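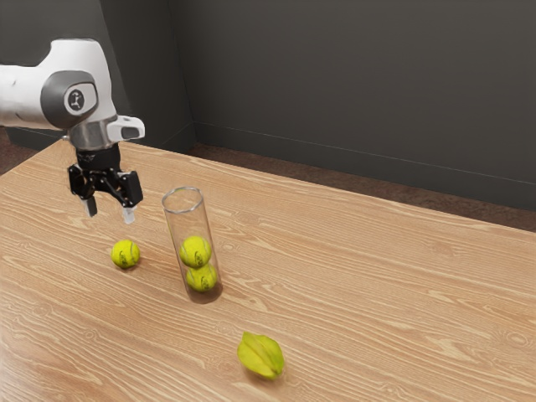
Sim, ball-in-tube task, third ball still on the table. Gripper open, before descent. Star fruit is the distractor.

May, 16:40. Jidilley notebook, tube stacking set

Picked up from Nana Mahama's notes. Generator is the same build she left, only the sampling ranges and the success check are changed. Task text for all episodes: "put the tennis ball in the glass tube." Starting state is two balls already in the tube and one loose. The one-ball and zero-ball starts are on hold until this variant is clean.

Count at end of today: 2,989 episodes attempted, 1,932 kept. Rejects are mostly from the scripted planner, very few from rendering. Breakdown of reject reasons is in the Dosum log, not copied here.

Main failure: release height. The script opens the fingers when the ball center is above the rim plane, but it was using the tube origin plus nominal height, and the tube mesh was rescaled last week without the nominal height being updated. So the release came low, and one finger pad touched the rim on the way in. In the worst episodes the tube tips. In the milder ones it slides a few millimeters and the ball still drops in, and the old check passed those. I do not want them in the set. A policy trained on them will learn that pushing the rim is fine.

Changes made:
Height now read from the mesh bounds at load.
Success check requires tube displacement under 2 mm from start to end, tube upright, loose ball inside the walls and in contact with the top ball of the stack.
Added a settle period after release before the check runs. Ball bounce was being read as a miss.

Reran the 61 seeds on the regression list with the new check. 16 still fail. I stepped through all of them. They share one pattern: loose ball spawned close to the tube on the arm side, and the open finger comes down between ball and glass with too little clearance. Two ways to fix it. Either widen the minimum spawn distance or let the planner rotate the wrist so the fingers close parallel to the tube wall. Spawn distance is one line, but it removes exactly the crowded cases we are short on. Going with the wrist rotation. Not written yet.

Glass material. Nana asked whether the refraction is worth the render time. I would keep it. The wood grain seen through the wall is slightly distorted, and the rim is mostly an outline with one highlight, so the tube is hard to localize from a single view. With the cheap transparent shader the edges came out too crisp and the detector had no trouble at all, which tells us little about the real tube on the Ankrah bench. Depth channel is still wrong on the glass: it returns the surface behind the wall in some pixels and the wall in others. Depth is saved but flagged as not for training.

Distractor sampling. One object per episode from the produce folder, placed anywhere on the table outside a keep-out radius around the ball and the tube. Star fruit is a useful one, close in color to the tennis balls and nothing like them in shape. In an early batch the Bodulcombe baseline moved toward the fruit a few times when the ball was partly hidden by the gripper. No numbers on this, I only watched rollouts. Should be measured properly with color-matched and non-matched distractors in separate groups.

Coverage: plotted loose ball positions for the kept episodes. Thin on the far right of the table. The range in the config is symmetric about the tube, but tube placement itself leans toward the arm base, so the right half of the table is underused. Shift the tube range before the next batch. Do not reweight what we have.

Lighting is too even. Shadows are soft in every episode I opened. Need a second light preset with a harder key, otherwise the shadow under the ball is a constant cue.

Storage: state, actions, RGB and depth per step, plus the object poses at start and end. Poses are written in the table frame, not the base frame. This cost me an hour today. The header field says "base" and is wrong. Corrected in the writer, old files not migrated yet.

To do
Wrist rotation in planner, then rerun the 16.
Migrate headers on kept episodes.
Tube placement range.
Hard light preset.
Ask Nana which produce meshes have collision hulls checked. The banana rolls oddly.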